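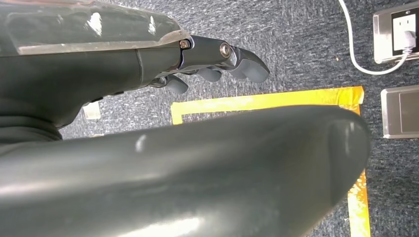
Ticket 1216 -- Floor marking, Room 117
Opened by: Marin Dimitriou
Category: Facilities / flooring
Status: Closed

Problem: Yellow tape on the carpet will not stay down. Corners lift first, then the long sides. Tape is Zupan floor marking tape, bought in November.

Thursday 9:40
Pressed the corners down by hand and went over them with a seam roller. Held until lunch. Two corners up again by 1:15.

Thursday 2:30
Pulled a short length and checked the back. It was covered in carpet fuzz. Vacuumed the spot twice and put down a fresh piece. Better grip, but the end still curls if you catch it with a shoe.

Reply from Torkomow Supply:
The tape you have is made for sealed concrete and vinyl. For low pile carpet use the Pridard cloth tape. Vacuum first, no spray cleaner, and leave it 13 hours before anyone walks on it. Cut the ends square and overlap them at the corners -- do not fold one strip around the turn.

Update:
Ordered one roll of Pridard, 40 yards. Took up the old tape slowly at a low angle. It left a little residue on one side, which came off with a damp cloth and some dish soap. Let the carpet dry overnight before laying the new strips.

Update:
One week in, no lifting. Rest of the roll is on the shelf in the Sadine closet. Closing.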